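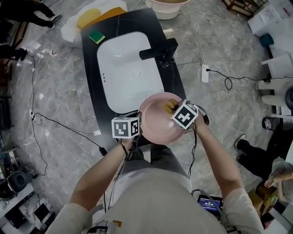
Sultdale card show adds a second hall for December

Great news for anyone who still gets a kick out of ripping open a wax pack - the Sultdale sports card show is back in December, and it's bigger! Organizers have booked a second hall, which brings the number of dealer tables to 97, and every one of them is already spoken for.

The headliner is a complete run of the Umska minor league team sets, all 652 cards, laid out in page order so you can follow players from their skinny first-year photos right up to their last call-up. I've only ever seen scattered pieces of it, so I'll be in line when the doors open at 9 a.m. Dreßler is bringing its dime boxes again (bring a want list, you'll need one), and Rusport has put together a four-card promo set for kids, free at the front desk while they last.
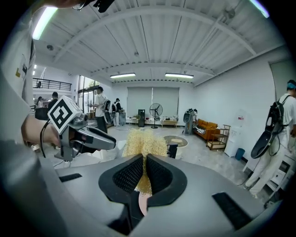 One regular at the show, asked about the bigger floor, was hoping the extra room would mean more vintage and fewer graded slabs, and said the best buy last winter came out of a shoebox under a table.

Last year's show drew 894 collectors, with the trade night packed until closing. Trade night returns in the small hall at 6 p.m. - no tables, no fees, just bring your doubles and a few spare top loaders. Parking is free behind the building.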